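Nurby Surface Reflectance Notes, data card

Version 6. Last revised Tuesday, October 13, 2026. Maintainer: Gunnel Lindqvist.

Summary

Nurby is a table of gloss and lightness readings taken from painted and coated indoor surfaces: desks, shelves, worktops, doors and skirting. It was put together for people who choose finishes for reading rooms and need to compare glare between one coating and another. The table holds 917 readings in a single CSV file. No licence key is needed to open it.

Contents

readings.csv has one row per reading.
sites.csv has one row per building, with window direction and lamp type.
finishes.csv lists the finish codes and the plain name for each.
CHANGES.txt records corrections by version.

Fields in readings.csv

reading_id: integer, never reused after deletion.
site: short name, matches sites.csv. Current values are Bidia, Ruawai and Hultent.
finish: code from finishes.csv.
gloss_60: gloss units at 60 degrees. Blank if the surface was too small for the meter foot.
lightness: L* value, 0 to 100.
tint: free text, lower case. Not standardised before version 4.
age_class: new, used or unknown. "Used" means in service for at least one March to March cycle.
remark: free text, often empty.

Method

Surfaces were wiped with a dry cloth and left for ten minutes. The meter was zeroed on its own tile at the start of each session and again after lunch. Three readings were taken along a line and the middle value kept. Lamps were left on as found. Blinds were closed at Bidia and Hultent. Ruawai has no blinds on the north side, so its readings were taken after dark.

Pale matte finishes need more care than the rest. Their gloss values sit near the bottom of the meter's range, where the last digit is not stable, and any tint recorded by eye depends heavily on the light in the room. Use lightness, not tint, when comparing two whites. 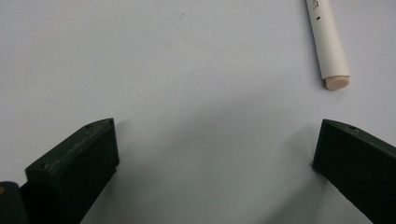

Fig. 1. Pale matte tabletop with a faint bluish-grey tint, brighter towards the top.

The finish codes for whites were merged in version 5. Codes W1 and W2 are now both W1. The old codes are kept in the legacy column of finishes.csv. Scripts that filter on W2 will return no rows and give no error.

Known problems

Hultent is over-represented among doors and has no shelves at all.
There are 13 rows with lightness but no gloss. These are narrow edges and should be dropped from any glare comparison.
The tint field mixes "grey-blue", "bluish grey" and "cool". Do not group on it without cleaning it first.
Age class was taken from building records at Bidia and from staff memory elsewhere.

Loading

The file is UTF-8 with comma separators and a header row. Decimal points are used throughout. Reading numbers start at 1,000, and gaps in the sequence are deleted rows.

Corrections

Send the reading_id, the field and the proposed value to the maintainer. Changes to finish codes wait for the next full version. Typing errors in remark are fixed as they come in and are not logged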